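**FOR IMMEDIATE RELEASE**

Friday, May 15, 2026

# Gosling Pest Control Opens a Second Shop in Jimden and Starts a Mouse-Proofing Service

**JIMDEN** – I've been running Gosling Pest Control out of the same little brick building in Nukgate for a long time, and people have been asking me when we'd come over the hill to Jimden for nearly as long. Well, we're here! The new shop is on Mill Street, next to the tire place, and the doors are open as of this morning.

Along with the shop we're launching Remura, our new mouse-proofing service for older houses. I'm more excited about this than I probably should be, considering it mostly involves people lying on their stomachs with a flashlight.

Last year our crew inspected 904 homes for mice. I went back through the paperwork in March (a whole weekend of it, with the dog asleep on the invoices) and more than two hundred of those visits were to houses we'd already treated. Same kitchens, same crawl spaces, same gap beside the same gas line. We'd catch the mice, everybody would be happy, and then the weather would turn and the phone would ring again. I like our customers very much, but I don't want to meet them over a bag of chewed dog food every October.

So Remura starts with the building. A technician goes over the outside of the house from the foundation to the roofline, then the basement or crawl space, then the attached garage if you have one. Every opening big enough for a mouse gets written down and marked on a sketch that you keep. A young mouse can squeeze through a hole the width of a pencil, so the list is usually longer than folks expect. Mine was, and I do this for a living.

Then we close the openings up. We use copper mesh and sealant around pipes, metal flashing where the siding has pulled away, hardware cloth over vents, and new sweeps on the doors. Garage doors get special attention. If you can see daylight in the bottom corners, a mouse found it long before you did.

Trapping is still part of the job when there are mice inside already. We set snap traps along the walls, check them ourselves, and hold off on finishing the last few openings until the traps have stayed empty. We don't put poison bait indoors under this service. I've had too many calls about a smell in the wall.

Every Remura job comes with 2 follow-up visits at no extra charge, one in the fall and one in late winter. If something has chewed through our work, we fix it.

The Jimden shop will be run by Callum Cruickshank, who started with me washing trucks and now knows more about crawl spaces than I do. When I asked him for something official to put in this announcement, he sent me this:

"Most of the houses on the east side of Jimden went up before anybody thought about sealing around a pipe. They're great houses. They just have a lot of holes in them. I'd much rather spend a day fixing that than come back every month to empty traps."

Callum has a crew of 8 with him, counting the office. Mohammed-Awal Issahaku is handling inspections and scheduling, so his is the voice you'll most likely hear when you call. Bradley Whitlock is moving over from Nukgate to lead the sealing work. He was a carpenter before he came to us and he can be a bit fussy about a door sweep, which suits me fine.

We're holding an open house at the shop next weekend, mornings only. Bring photos of droppings, gnaw marks or mystery holes and we'll tell you what we think made them. There'll be coffee, and Bradley is setting up an old door so you can try fitting a sweep yourself. Please don't bring live mice. (Somebody did, at our Nukgate one.)

Inspections in Jimden and the farms out along the river road are being booked now. If you're already a Nukgate customer, nothing changes: same number, same people, same slightly crooked sign out front.

Reporters are welcome to call Howard Mellor at the Nukgate office, or just stop in at either shop and ask for me. 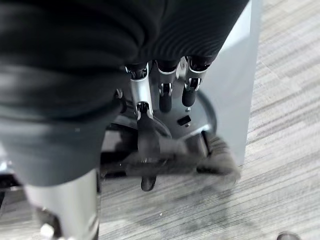

**Beryl Haworth**
*Owner, Gosling Pest Control*

I own and run Gosling Pest Control, which looks after homes, barns and small businesses in Nukgate and now Jimden. We handle mice, rats, ants, wasps and the occasional squirrel in the attic. I still take a few inspections myself each week, mostly in Nukgate.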